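Gripper comparison: your questions, my answers

I've been posting bits and pieces about the handheld grippers I'm comparing, and the same questions keep landing in my inbox, so I finally put them all on one page. I'll add to it when new ones come in. If you're after the short version: I like two of them, I'm keeping one, and the choice depends a lot on what you want to pick up.
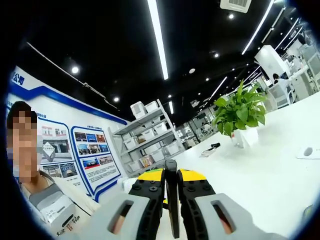
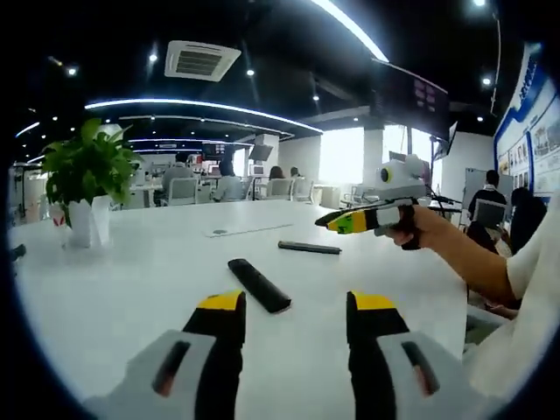
Both shots are from the cameras on the grippers, at the big white table with the plant.

Which grippers are you comparing?

The Torholm and the Zillinari, mostly. I had a Quezada for a short while too, but it had to go back before I'd finished with it, so I only mention it where I'm sure of what I'm saying. All of them are the kind you hold in your hand and work with your own fingers, with a camera riding along. You do the task yourself, the camera and the tracking record it, and later an arm with the same fingers learns from the recordings.

Why handheld at all? Why not just drive the arm with a leader arm or a controller?

I've done both and I still do both! Driving an arm remotely gives you recordings that match the arm exactly, joints and all, and that's great when the task is fussy. But it's slow, and I get tired and start making weird little stop-and-go motions that I then have to throw out. With a handheld I get through 50 tries at a simple pick and place before lunch and my motions look like something a person would do. The price you pay is that you can easily do things the arm can't (twist your wrist too far, reach behind something, move much too fast), so you have to keep the arm in mind the whole time.

What do you use for test tasks?

Boring stuff. Picking up a block and setting it down on a mark. Picking up a thin flat bar, which is much harder than it sounds. Putting lids on small boxes. Moving a cable out of the way. I tried to make up clever tasks at the start and ended up learning more about the tasks than about the grippers, so now I stay with a short list and do every item on it with every gripper.

How many tries do you do before you trust a result?

50 per task per gripper, split over 2 sessions. The split matters more than I expected. My first session with any new gripper is always worse, and if I did everything in one go I'd be scoring my own learning curve. I also switch which gripper goes first.

Which one is better at thin things?

Zillinari, easily. The fingertips close flat against each other and you can get an edge under something without the whole finger bending away. The Torholm has softer pads, lovely on round things and on anything that wants to roll, but they squish out of the way when you try to slide under a thin piece. The Quezada was somewhere in between, I think, but see above.

And for long sessions? Does your hand hurt?

Yes, after a while. My limit with the Torholm is 15 minutes of steady use before I want to put it down, and it's the trigger spring that does it. I asked them about a lighter spring and they sent me one, which helped a lot, though then I found I was gripping things too loosely for a day or so until I got used to it. The Zillinari is easier on the fingers but heavier up top, so it's my wrist that complains. If you have small hands, try before you buy. A friend of mine could barely reach the Torholm trigger with her thumb in the right spot.

Do you really need a fisheye lens?

I fought this one for ages. The picture looks strange, straight lines bend all over the place, and you get those black corners. Then I tried a normal lens for a week and lost sight of the object every time I came in close from the side. With the wide view you keep the fingers, the object and a good part of the room, and the tracking has much more to hold on to. I'm back on fisheye for everything. If the dark corners bother you, you can crop them later, but I leave mine alone.

What does the tracking need from the room?

Detail, and some steady light. A blank wall close up is the worst thing you can give it. Shelves, posters, plants, desks, ceiling lights, all of that helps. Shiny tabletops are a bit of a pain, and I get more jumps in the track when the camera is pointing almost straight down at one. Coming in at a slant works better for me. Strong daylight from a window is okay as long as you lock the exposure first. Leave it on auto and the whole picture pumps bright and dark each time you swing past the glass.

Can two people record at the same table?

Sure, and I'd recommend it once you both know the task. Agree on who reaches in from which side, and don't work the same object at once unless that's the task. Sort out the file names before you start. I once had to match up a whole Saturday of recordings by watching them one by one, and I don't want to do that again.

Cable or wireless?

Cable, if the table is big enough. I know, I know, it drags and it gets caught on things. But on battery I was losing recordings at the end of long runs, and a cable over the forearm stops bothering you pretty fast. Tape it loosely at the elbow and leave a good loop. Too tight and you'll feel it pull every time you turn your wrist.

How do you check that the recordings are any good?

I replay a handful from each session through Mukance, the controller software I use, with the arm slowed way down and one hand by the stop button. If the arm follows the path without hitting its limits, I keep the session. If it doesn't, I look for the spot where it went wrong, and nine times out of ten it's me moving too fast. For the last batch I threw out 14 tries for speed alone, so I'm clearly not cured.

Do I need to calibrate every time?

Every time you touch the camera mount, yes. Otherwise I do a quick check at the start of the day: close the fingers fully, open them fully, and see that the numbers come back to where they were. The Torholm drifts a little when the mount screws work loose, so I check those first.

Can I swap the fingers?

On the Zillinari, yes, with a small hex key and some patience. On the Torholm the pads come off but the fingers don't, at least on the version I have. Whatever you change, put the same fingers on the arm. I forgot once, and the arm kept closing just short of the block.

So which one are you keeping?

The Zillinari, for my list of tasks. If I spent my days picking fruit or bottles I'd go the other way. I'm holding on to the Torholm until the end of August anyway, so if you have a task you'd like me to try on it, send it over soon, and tell me roughly how big and heavy the thing is.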